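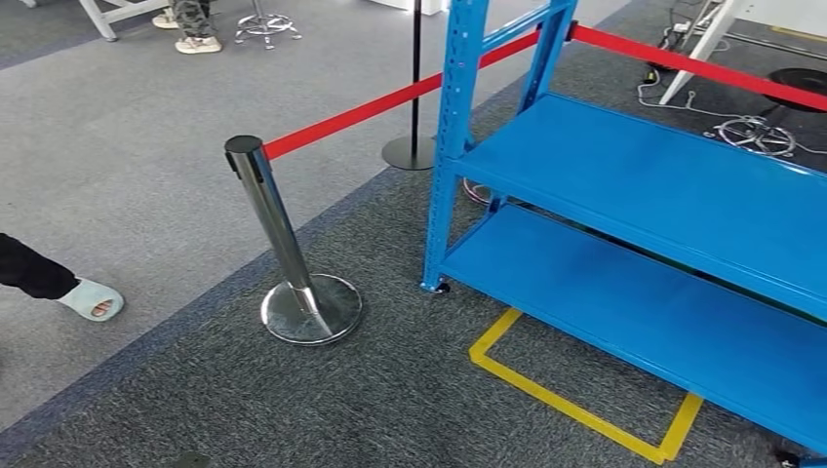

Last bus to Plikport

The board said 601, then it said nothing, then it said 708. She ran anyway. Bag banging on her hip, one shoe wet through, the ticket soft in her fist.

Wrong bay. Of course. The 708 went out from the far side now, past the shuttered bakery, past the man hosing down the steps. She yelled something. Wait, probably. The driver looked at her in the mirror and waited.

"Plikport?"

"Treltska, then Plikport. If the bridge is open."

"Is it open?"

He shrugged. Forty in coins. She had thirty-eight and a button. He took the thirty-eight.

Seat by the heater. Window fogged. She wiped a hole in it with her sleeve and there went the town, the river, the Kimeck sign with half its letters dark. Her mother had worked there, nights, packing jam. Came home smelling of plums and went to bed when everybody else got up. You learned to eat breakfast quietly in that house. You learned to shut a drawer with your hip, slow.

The call came at four. Her aunt, no hello. She's asking for you. Then, she's asking what time it is. Then just breathing, and a kettle.

Treltska. Two people off, noone on. The driver got down and talked to someone with a flashlight. A long talk. She counted nothing, she looked at her hands. Rain on the roof like rice being poured.

He got back in.

"Open," he said. "One lane."

The bridge hummed under them. Black water, one boat light. She had the key out already, stupid, still miles to go, the old key with the blue tape her mother put on it so she'd stop trying it in the shed. It still had the tape. It was gray now, mostly.

Plikport, almost six. Up the hill, the stairs, teh landing. Light under the door.

She took her shoes off first. Carried them in.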